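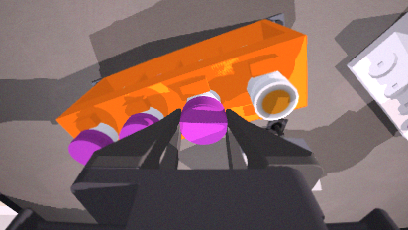 Baltcombe Evening Repair Course
Progress report to the Cirura Fund, June 29, 2021
Prepared by Sneha Singhal, course coordinator

We are 10 weeks in and I have a lot to tell you! The short version is that the course is full, the sewing machines have arrived, and the second term is going ahead in the larger room on Ammann Street.

Enrollment
Your grant paid for 24 places and all of them are taken. In May we still had a few gaps in the clothing group, so Yến Nông put up a notice at the library and the bus station, and the last places went within days. Two people have dropped out because their shifts changed, and both places were filled from the waiting list.

What people are learning
The clothing group started with buttons and hems and has moved on to zippers, which everyone dreaded and now can't stop talking about (one student has replaced every broken zipper in her family's winter coats). Waltraud Rainer teaches this group and has written her own handouts, with big drawings and very few words. They work well for students who are still learning English, and we would love to share them with other courses.

The furniture group, led by Valentin Hauser, has been regluing chairs. Progress was slow at first because we only had enough clamps for half the class. We bought more out of the supplies line, and now each pair has its own set. Caning is next.

Money
Spending is on budget except for thread and glue, where we are $100 over. Rent came in lower than planned, and with your approval I would like to move the difference across. Mateja Ionescu has the receipts and will send copies with the quarterly form.

Problems
The Fakitz building closes at nine, and the furniture group keeps running up against it. Ammann Street stays open later. The heating there needs a look before fall, and I have asked the landlord for a date in writing.

Next steps
We plan an open evening for families at the end of the term, with mending on the spot for anyone who brings something in. You are very welcome to come, and please bring a chair!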